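6 min read
Shares 20 | Comments 2

I gave up my tumble dryer and took up arguing with the sky

It was the noise that finished us, me and the Brustetti. It had been groaning for weeks, and then one evening in March it let out a sort of shriek halfway through the towels and stopped. The man in the shop quoted me 3,210 kroner for the repair (he said it very gently, like a vet) and I went home, looked at the thing, and thought, well, my grandmother never had one.

My grandmother also never lived on the wet side of Norway with a child who plays football, but I was feeling bold.

So I bought a washing line. A proper one, a Brinar, the kind that winds back into its little case on the wall and takes your fingertips with it if you're not paying attention. My neighbour Hjørdis Grønli watched me put it up. She has been hanging out washing in this street since before I was born and she let me get both hooks in before she mentioned that I'd pointed it the wrong way. You want the wind coming across the line. Mine ran along it, so every sheet just wrapped itself round its neighbour and sulked.

I moved the hooks. She brought me coffee while I did it, so I can't complain!

What I hadn't expected was how much there is to know. Shirts go upside down, pegged at the side seams, so you don't get those silly little ears on the shoulders. Jeans want turning inside out with the pockets pulled through. Socks by the toe, says Hjørdis. Socks by the cuff, says Edvin Hovland at number two, and they've disagreed about it for so long that I now do one of each to keep the peace. Towels need a really good snap before they go up, and even then they dry like toast. I've come round to it. A stiff towel wakes you up.

And then there's the weather. I used to look at the forecast once a day, if that. Now I stand at the kitchen window at seven in the morning with my tea, squinting at the hill, and if I can see the top I put a wash on. If I can't, I put a wash on anyway and regret it. I have brought the same duvet cover in four times in one afternoon. My daughter Elsa says I talk about drizzle the way other people's mums talk about their exes, and I did tell her off for that, but she has a point.

Winter was the real test. I thought we'd be back in the shop by the first frost, but clothes do dry in the cold, just slowly, and they come in smelling of something I can't describe and would happily pay for. On the hopeless days we use a rack by the stove and leave the window open a crack. The flat has never looked worse. There are pants everywhere. I've stopped tidying them away when people come round.

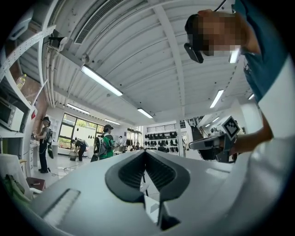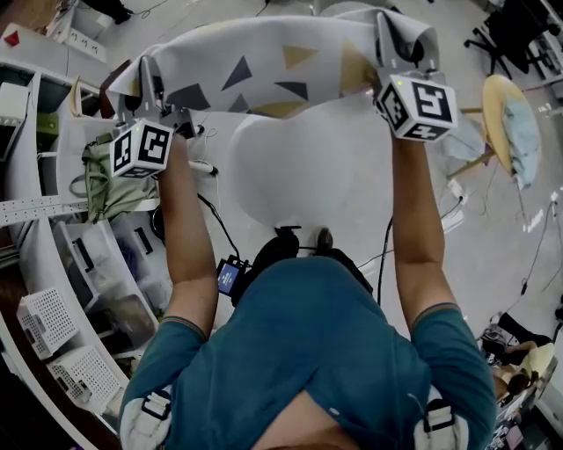 Vol. 20, No. 2

I won't pretend I've gone without the machine entirely. In the worst of the autumn I took two bags of bedding down to the launderette on Taratlow and sat there reading an old magazine while it all went round, warm as anything, and felt as if I were having an affair. Hjørdis saw me coming back with the bags. She didn't say a word about it, just asked whether I'd like to borrow some pegs.

Her pegs are better than mine, by the way. Mine were cheap plastic ones and went brittle in the sun. Hers are wooden, grey with age, and live in a bag made out of an old pillowcase. I've ordered the same sort, and until they come I'm using hers, and she wants them back by the weekend.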